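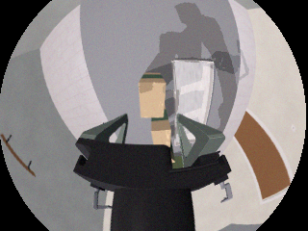

Gray surface, gripper open.

Low Carb Baking Tips I Stopped Believing (and a Few I Kept)

I have been baking with almond flour and coconut flour long enough to have collected a drawer full of advice, most of it printed off blogs and stained with butter. A good part of it doesn't hold up. Over the winter I went back through the tips I used to repeat to other people and tried them side by side in my own oven. What follows is where I ended up. Your oven may argue with you.

"Always sift almond flour"

I sifted for years. Then I made the same loaf four times, twice sifted and twice straight from the bag, and handed slices to my neighbor Mortimer Alcantara, who has strong opinions on bread. He couldn't sort them, and neither could I. If your flour has been in the freezer and has hard lumps, break them up with a fork. Otherwise skip it and have one less thing to wash.

The exception is cake with a very fine crumb. I'll allow that sifting might help there, though I suspect the bag you buy matters more. Coarse almond meal stays coarse no matter what you push it through.

"Coconut flour swaps in for almond flour at one to four"

You will see this ratio everywhere, usually with no mention of eggs. Coconut flour drinks up liquid like a sponge. Cut the flour to a quarter and leave the rest alone and you may get something edible, or you may get a dry puck. I don't swap at all any more. If I want coconut flour muffins, I look for a recipe written for coconut flour.

"Xanthan gum is optional"

In pancakes, sure. In a sandwich loaf I don't buy it. Half a teaspoon kept my slices together well enough to go in a toaster, and the loaf without it came apart when I buttered it. More is not better, by the way. At two teaspoons the inside turned gummy and stayed that way through a second bake.

"Let the dough rest"

I wanted to debunk this one and couldn't. Ten minutes on the counter makes coconut flour and psyllium doughs much easier to shape. Past that I saw no gain. One recipe card I have calls for resting the dough overnight, and all I got for my patience was dough that tasted like the refrigerator.
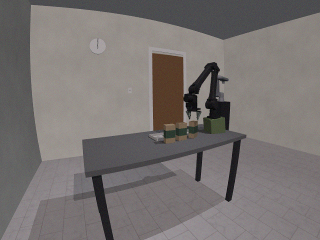

Psyllium is also the likely reason your bread came out purple, if it did. Some brands do it and some don't, and a higher price is no protection. The color is harmless as far as I know, but it is a shock the first time. Blond psyllium has been safer for me. Write the brand on the inside of the cupboard door when you find one that behaves, so you don't have to go through it all again.

"Trust the toothpick"

Not with these flours. A toothpick comes out clean from an almond flour loaf that is still damp in the middle. I use a cheap probe thermometer and pull the loaf at 205 degrees, then leave it alone until it is completely cool. Cutting early is the most common way to ruin one. The crumb is still setting, and it will look underbaked even when it isn't.

"Sugar free sweeteners all measure like sugar"

Read the bag. Some do, some are twice as sweet, and a few of the blends leave a cooling feeling on the tongue that no amount of cinnamon will hide. Erythritol also turns gritty again in frosting after a night in the refrigerator. Powdering it first helps a little. The claim that powdering fixes it completely is wishful thinking, at least in my kitchen.

Storage

Almond flour goes in the freezer, in the bag it came in, inside a second bag. Baked loaves I slice first, then freeze with a square of parchment between the slices. I have read that they keep six months. Mine taste tired after two.

The carb numbers

Be suspicious of these, mine included. My seed bread works out to 39 net carbs for the whole loaf, and that depends entirely on which labels I used and how thick I cut it. When a recipe promises one net carb per roll, check the size of the roll. I made a batch last April that hit the number nicely, and each roll was about as big as a walnut. I ate five.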